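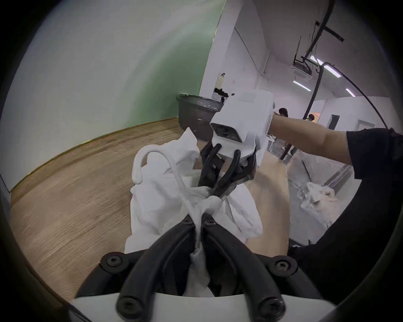 White cloth in the gripper.

About Brekden Tick Lab

We test ticks. You pull one off your leg, your kid or your dog, you mail it to us, we tell you what kind it is and what it was carrying. That's the business. Started in a rented room with one thermal cycler and a freezer that iced up every August.

Brekden is privately owned, two owners, no outside investors. Otis Dvorak runs the bench. Vicente Olivares does everything with a phone or an invoice attached, plus the school talks. Both of us came out of hospital labs, years of throat swabs and stool cultures, and both of us got tired of telling people who walked in holding a tick in a sandwich bag that we couldn't take it. So now we take it. Sandwich bag is fine by the way. Please zip it.

What we do

Identification first. Every tick goes under the scope before anything else: species, stage, male or female, how full it is. Flat tick, probably hadn't been feeding long. A round gray one is a different conversation. You get the ID by email the same day it's opened, at no extra charge, even if you only bought the basic kit.

Then DNA and RNA. The standard panel looks for the bacteria behind Lyme, anaplasmosis and one of the relapsing fevers, plus Babesia, a parasite that gets into red blood cells. The wide panel adds ehrlichiosis, tularemia, the spotted fever group and Powassan virus. People ask which one to get. Deer tick, standard is usually plenty. Lone star or dog tick, go wide. Not sure what you have, send it standard and we'll call before we run it, you can switch then.

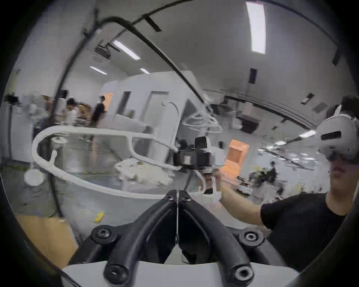
We don't test blood, and we don't test people. A positive tick does not mean you are infected, and a negative one does not rule it out, you may have been bitten by another you never saw. If you have a rash, a fever, a stiff neck, a droopy face, go see a doctor today and don't wait on our email. Bring them our report later. Most doctors around here know what it is by now and a few have stopped rolling there eyes at it.

How long it takes

Three working days from the morning we open the envelope. Spring is worse. In May and June it can run to five and we put a notice on the order page when it does. Last season we opened 1000 envelopes in six weeks and got behind, and some of you waited longer than you should have. We've since added a second extraction line and hired for the front end, so.

Rush is next day, costs more, call first.

Results come through Iltov, the tracking system we moved to after the spreadsheet fell over. You'll get a link and a kit code. Keep the code!! We can look you up by name but there are a lot of Johnsons. 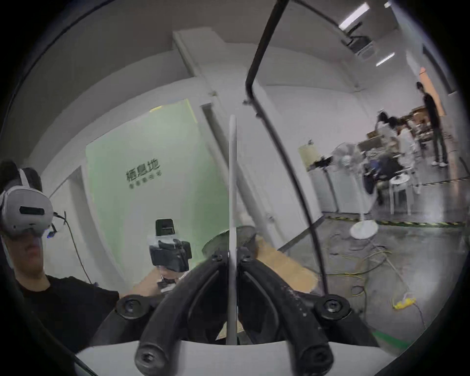
The Clavorcombe survey

Every November, once the mail slows down, we go drag for ticks at Clavorcombe. It's old pasture going back to woods, deer all over it, a creek along the bottom. Dragging is what it sounds like: flannel on a stick, pulled through the leaf litter, stop every so often and pick off whatever grabbed on. We've walked the same 15 plots each time. Adult deer ticks are still out looking for a host at that time of year and people don't expect it, they've put the repellent away with the shorts.

Everything we collect gets the wide panel on our dime. The numbers go on the Survey page, plot by plot, no login. Biology teachers are welcome to use them, just put our name on it somewhere. We also keep a town map from mailed in ticks, almost 900 points on it as of this update. Points are rounded to the nearest crossroads so your yard isn't on the internet.

Want to come along? You need long pants, light colored, tucked into your socks. Sign up sheet is on the Survey page. Kids over ten OK with a parent. No dogs.

Schools and camps

Vicente does a 40 minute talk, free inside the county, gas money outside it. Real ticks in sealed vials, how to check yourself (behind the knees, hairline, waistband), how to pull one with fine tweezers, straight up and steady. No matches. No nail polish. No peanut butter, and yes somebody's grandpa always has a recipe.

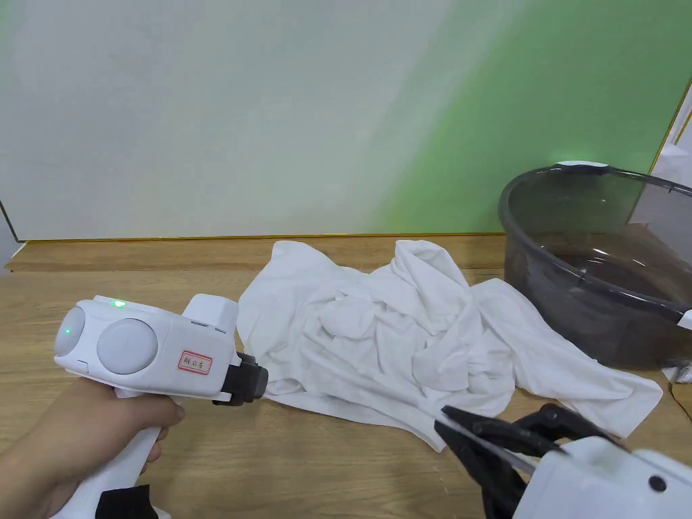 Camps can also buy kits by the box and pay only for the ones that come back. Good deal if you run cabins near tall grass. The nurse gets her own login and sees all her campers in one list, parents get there own copy if the nurse ticks that option (sorry). Book the talk before April if you can, the spring calander goes quick.

Privacy

We keep your name, email, zip and where the bite happened. We don't sell any of it. The tick itself stays in our freezer for one year in case you or your doctor want more run on it, then it's destroyed. Ask and we'll delete your records sooner.

Where we are

1424 Farías Road, back entrance, the gray door past the dentist. Drop box is by the door and gets emptied twice a day. Parking in front belongs to the dentist, he tows.

Phones are mornings only. Email any time, Otis answers late at night and his spelling shows it.

Page updated 26 October 2020. Prices are on the order page, if you see an old price anywhere else on the site tell us and we'll fix it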